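Laundry after the move, month one

Ok so I promised a post on this back when we got the keys and then June happened. Typing fast, dinner's in the oven.
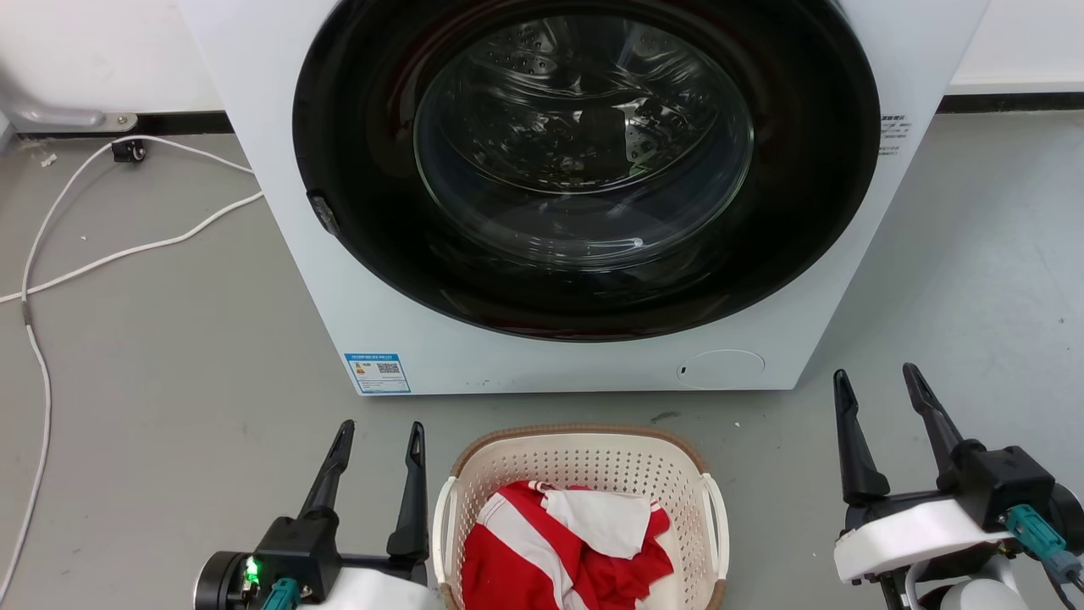
Where the towels went wrong

Towels first because that's what people emailed me over. Ours came out of the move smelling like a basement. They'd been in a box with a bath mat that I packed damp (my fault, I was tired, it was the last box). Washed them once, fine. Smelled fine on the line. Then you get out of the shower and the second they're wet, there it is again. Sour. Like an old sponge.

What I tried, in order:

More detergent. Worse. Stiff towels that smelled of lavender AND sponge.

Fabric softener. Also worse. I stopped buying it after that and haven't missed it.

Hot wash, half the detergent, nothing else in with them. Better. Then the same again the next day with no detergent at all, and the amount of suds that came up off supposedly clean towels was kind of disgusting. All that old soap just living in there. After 2 rounds of that the smell was gone from everything except one green hand towel which is now for the dog.

So that's my whole towel advice. Hot, less soap, do it twice, don't cram them.

Drying without a dryer

We don't have one here. The old place did, and I thought I'd be miserable. I'm medium miserable.

The balcony faces north and gets sun for maybe an hour before breakfast, so mostly I dry inside. We have a folding rack from Famero that I bought in a panic the first week. It's ok. The legs splay if you load one side first, so do the heavy stuff in the middle and work out. Jeans go upside down by the hems. Socks I've given up pegging, they get draped over the bottom rungs and whatever falls, falls.

Biggest difference was the fan. Just a cheap floor fan pointed at the rack, low setting, window open a crack. Tshirts dry overnight now. Before that they were taking so long that they'd start to smell by themselves and I'd have to wash them again, which, no.

Sheets over the bedroom door. I know. It works though, wipe the top of the door first. I didn't the first time and got a long gray stripe across a white sheet that had been clean for 2 minutes.

The wool sweater situation

Short version, I shrank one. Long version is that it was in the leg of a pair of sweatpants and I didnt check. It was the oatmeal colored one. I soaked it in lukewarm water with hair conditioner and stretched it out on a towel, pinned around the edges, and got back some of the length but the sleeves are still for a child. My friend Ya-wen Tse says to give it up and cut it into mittens. Probably will in the fall when I'm less mad.

The other woolens get done by hand in the tub now, cool water, roll in a towel and stand on the towel. Then flat. It's boring and my back hates it, so I save them up and do a batch while listening to something.

Stains, quick

Coffee on a white shirt: cold water right away, then dish soap rubbed in, leave it, wash as normal. Came out.

Sunscreen on collars: still fighting this. Dish soap helps. The yellow comes back after a few weeks. If you have a fix that isnt bleach please write to me, bleach made it orange.

Bike grease: paper towel, dish soap, old toothbrush, patience. Two goes. There's a shadow left if you know where to look and I always know where to look.

Turmeric: hang it in the sun. We get an hour. So, it lives on the balcony for a week like a flag.

Schedule, sort of

I used to do all of it on one day and then hate that day. Now it's one small load most mornings, before work, started by 7 so I can hang it before I leave. Darks, lights, towels, whatever pile is tallest. Sheets when I remember. It sounds like more work and it might be, but the chair in the bedroom is a chair again, you can sit on it.

The one rule I really stick to is that I don't start a load unless I'm home to take it out. Wet stuff left sitting all day was half the smell problem.

Still on the list: a second rack (shorter one, for the hall), proper sweater bags, some kind of basket with a handle that doesn't dig in. Also hooks for the back of the bathroom door, the ones I put up came down in the night and scared the life out of the dog.

Curtains next time. They've been in a bag since the move adn I'm afraid to open it. Oven's beeping, gotta go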